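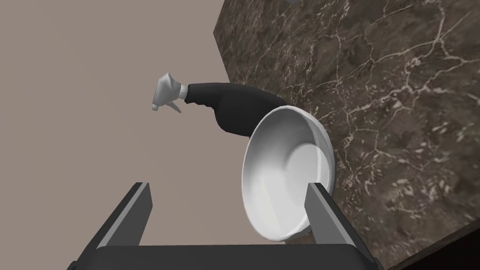 An inventory of a furnished home should record its contents in enough detail that both the landlord and the tenant can rely on it when the tenancy ends. Our office manages 16 furnished homes at Holell and is revising the form we use at check-in. The difficulty lies with small household goods. A plain white bowl, round, with a thick rim and a smooth inside, can be entered as "bowl," as "bowl, white, round, thick rim," or simply as part of "kitchen items, assorted." The current form uses all of these, depending on who completed it, and this has led to disagreements at check-out. We would be grateful for guidance on how much description is reasonable, whether photographs may take the place of written entries, and how ordinary wear should be handled. Our leases are for one year and the deposit is held under a separate agreement. We are not asking for legal advice on a particular dispute.

Posted by Ilto Lettings Office, January 2018

Tags: furnished rentals, inventory, check-in, deposits

## Ruddock Property Desk

The level of detail should follow the cost of replacing the item and the likelihood of disagreement over it. We manage 80 furnished units and apply the same form to all of them. Our practice is set out below and may be adapted as required.

Furniture and appliances are entered one per line, with the color, the main material if known, the maker's name if it is marked on the item, and the condition. Existing marks are given a location, such as "scratch, left side of door, near handle." The words "good," "fair" and "worn" are defined at the top of the first page. Without those definitions they mean very little, and two inspectors will use them differently.

Dishes, glasses and flatware are entered by type and quantity. One line reading "dinner plates, white, 6, no chips" is sufficient. We do not describe each plate separately unless one of them is damaged, in which case it is given its own line and the quantity on the main line is reduced. Mixed sets are the exception. If the bowls do not match, the form should say so, or a tenant may be asked to account for a set that was never in the home.

Counters, floors and walls belong in a separate section from movable goods. They are part of the building, they wear at a different rate, and repairs are usually charged on a different basis. Many older forms place them with the furniture in each room, and the result is difficult to use at check-out.

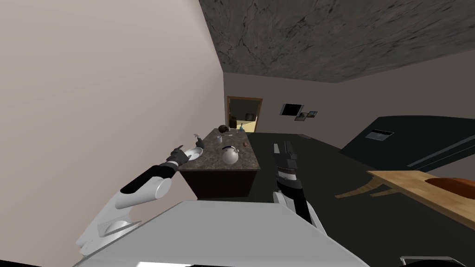
How long should a tenant be given to return corrections to the inventory? Seven days from the date the keys are handed over is a common period, and the deadline should be printed on the form beside the space for the tenant's signature.

Corrections should be made on both copies and initialed by both parties. A correction sent by email may be accepted, provided that it is printed and attached to the landlord's copy. Where the office does not agree with a correction, the disagreement should be noted on the form and a second visit offered. It should not be left until check-out.

On wear, the general position is that a tenant is not responsible for the ordinary results of living in a home. Faded curtains, light marks on a counter and a slightly flattened sofa cushion are ordinary results. A burn, a deep chip or a missing item is normally treated otherwise. The age of the item should be taken into account in either case, and for this reason our form has a column for the year of purchase. A chair that was six years old at check-in should not be charged at the price of a new one. Local rules differ on how the remaining value is worked out, and the office should confirm which method applies before writing it into the lease.

## Barano Residents Group

We write from the tenants' side. The previous reply is sound, but it does not address what happens when the tenant is absent at check-in. In our experience this is where most problems begin. A form that was completed by the office alone, and signed later without an inspection, is of limited use to anyone.

We ask our members to do the following:

- Walk through the home with the form in hand before unpacking.
- Open every cupboard and drawer, and count what is inside against the form.
- Test each appliance, light and faucet.
- Write down anything that is missing from the form, even where it seems minor.
- Keep a signed copy in a place other than the home itself.

Photographs are useful, but they should support the written form and should not replace it. A picture of a full cupboard does not show how many plates are in the stack, and a picture of a wall taken from across the room will not show a small crack. Each photograph should carry the number of the line it relates to - otherwise the parties spend the check-out meeting trying to match one to the other. We also suggest one general view of every room, taken from the doorway, so that the position of the larger furniture and any pictures on the walls is on record.

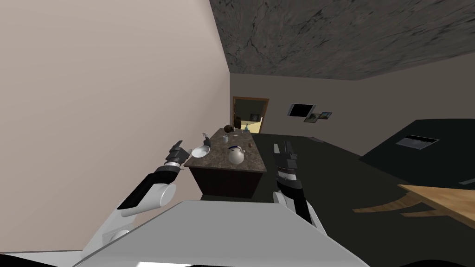 ### Storing the completed record

Both parties should hold the same version. If the form is kept electronically, the file should be locked once signed, and later changes should be made on a dated addendum. We have seen a form marked 3964 in the office file and a different form with the same number in the tenant's file, and it was not possible to say which had been signed first. Numbers should therefore be issued once and never reused.

The record should be kept through the whole tenancy and until the deposit has been settled in full. When a lease is renewed, a short review of the inventory is preferable to a new one - the original condition at the start is what counts, and a fresh form may hide it.

## Holell Storage and Moving

We agree with the above. Please also list spare keys, remote controls and manuals. These are often left off and they are expensive to replace, keys in particular. We have a blank form available at our front desk, revised last June, although it was prepared for storage units and would need changes for a furnished home.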